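Week nine of the floor robot

I got the drive base moving under its own power on Tuesday, so most of this post is about the simulator, which is where the evenings went before that.

For anyone new, the project is a small wheeled robot that lives on the ground floor of my house and carries things between the kitchen and the workbench. I call it Filip. It has two driven wheels, a caster, a mast with a camera on it, and eventually an arm. The arm is still in parts in a drawer. The base plate was cut at the Belgate workshop, where I have a bench two nights a week, and everything else has been done at home.

The motors are a matched pair from Gondstead. I had a cheaper set on the base until last month and could not get it to hold a straight line over the length of the hall. The new ones do. I lost an evening to the encoder cable, which I had crimped with two pins swapped, so the left wheel reported going backward whenever it went forward. The controller did what it was told and spun the robot in a circle until it hit the trash can.

After that I decided to stop testing on the real floor until the software could manage a room on its own. I set up a simulated room with tile, a window and a few pieces of furniture, and drove a virtual copy of the base around it. The physics is the boring part and it works. What I wanted from it was camera pictures, because the robot works out where it is by matching corners and edges against a stored map.

I let it wander the room overnight and saved a picture every time it turned more than 12 degrees. By morning I had almost 2000 of them. Many were plain wall and no use for matching. The ones with a window or a room corner in them are the ones I kept going back to. 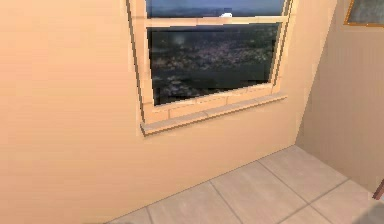
Window, sill and room corner in the simulated room.

A view like this gives the matcher plenty to hold on to. The grout lines are good and the edges of the window frame are good. The view through the glass is a problem. The matcher likes small bright points, and it will pick up distant lights as happily as it picks up a corner of the sill. The outdoor view sits on its own layer in my setup and does not shift the way the room does when the robot moves, so any points taken from it pull the position estimate off.

My fix is a mask. I marked the glass in the map by hand, and the matcher now throws out anything that lands inside it. It took 60 lines of code and most of a Sunday -- the code was quick, the marking was not. With the mask on, the robot finished a full loop of the room and came back close enough to its starting point that I stopped measuring.

I also raised the number of points it keeps per picture to 200. More than that and the little computer on the base starts dropping updates.

Next is getting the same map code running on the real thing. The real house has rugs, which the simulated room does not, and the caster hates the edge of the one in the hall. I may fit a bigger caster. I also need to move the battery back, as the base tips forward a little when it brakes hard.

The parts list is the same as last time except for the motors and a longer encoder cable. If you are building along, check the pin order on yours before you plug it in.

Last updated: December

This site uses cookies to remember your preferences. By continuing to browse you accept their use.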